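Workshop > Tips > Robots & Automation > Cable faults

Arm that stops for no reason — check the cables first

Quick one tonight, been meaning to write it up since July. Cell at Stunbridge kept dropping out mid pick. Arm goes down into the bin, wrist turns, stop. Gripper fault. Clear it, runs fine, then 20 picks later same thing. Sometimes 6. Once it did over 100 and I thought we were home free. Nope.

We swapped the gripper. We swapped the power supply. Ermelinda Bettencourt reloaded the whole program from backup and lost an afternoon to it. Turned out to be one signal wire, broken inside the jacket, good until the wrist rolled past a certain angle. Outside looked perfect. So here's what I do now, in order, before touching anything expensive.

Write down the pose. When it faults, don't clear it right away. Copy the joint angles off the pendant, on tape, on your hand, whatever. Do it for three or four faults. If the last two joints are close to the same every time, it's a cable. If they're all over the place, look somewhere else.

Photograph the message too. The Rallden box on ours only keeps the last 12 faults and then it writes over the old ones. Found that out the bad way.

STOP THE ARM PROPERLY before you put hands in. Lockout on the main disconnect, key in your pocket, not just the e-stop. An e-stop somebody else can twist back out is no protection for your fingers. And let the air out of the line if you have an air gripper. It can still close with the power off. Got a bruise to prove it.
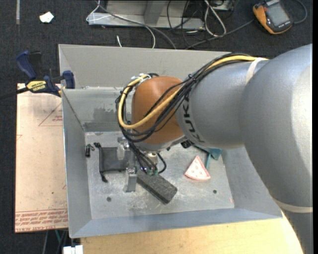 Cable dressing is where most of these faults start. You want slack where the wrist moves and a firm hold where it doesn't. Too tight and the conductors get pulled every cycle, too loose and the loop catches on the bin wall. Big loops are good, tight bends are not. Look at how the yellow cable and the black bundle go around the orange-brown wrist housing together, wide loop, with a small black tie back by the gray link. Then look lower, at the thin black wires running down to the little greenish connectors by the gripper. Those are the ones I'd check first on any setup. The fat cable gets all the attention and the skinny ones do the breaking.

Wiggle test. Meter on continuity, one probe each end, locked out, connectors off. Bend the cable an inch at a time along it's whole length. Slow. If the beep stutters you found it. Mark the spot with tape right then, you will not find it again.

No beep stutter? Do it again with a helper rolling the cable in the direction the wrist goes. Some breaks only open on a twist. Ours did.

Zip ties: snug, not crushed. You should be able to slide the cable under the tie with a firm push. Trim the tail flush or it'll saw on the next cable over. Hook and loop strap is better anyplace you'll be opening it up again.

Strain relief at the connector. Leave a small loop between the last tie and the plug. No plug should ever carry the weight of its own wire.

Use flex rated cable. I know, it costs more. The plain stuff from the Calado drawer is fine for a control panel that never moves. On a wrist it work hardens and snaps. I now keep a spare made up, labeled both ends, hanging by the cell.

Bench clamps — while you're in there. If your bin is clamped down, put a hand on the clamp and try to shift it. A bin that creeps half an inch means the gripper hits the wall or the floor, and that yanks on everything above it. I check ours first thing and again after lunch.

First run after a fix: low speed, manual mode, hand on the enable switch, everybody else back. Watch the cable and ignore the gripper. Roll the wrist to both ends of its travel. If anything goes tight or rubs, stop and redo it. Then go up in steps. Full speed right off is how I broke the second cable.

Don't tape a broken wire and carry on. Don't bypass the fault input to "get through the shift" either. Somebody did that on the Uvodus line, I won't say who, and the gripper let go of a part at full swing. Hit the guard, thank god for the guard.

Parts to keep on the shelf: spare gripper cable, spare connectors, good ties, strap, fresh meter battery. Dead meter battery cost me an hour on this one, thought I had a break in evrything.

More on guard switches when I get time.

We use cookies to remember your settings and count visits. Accept all | Manage choices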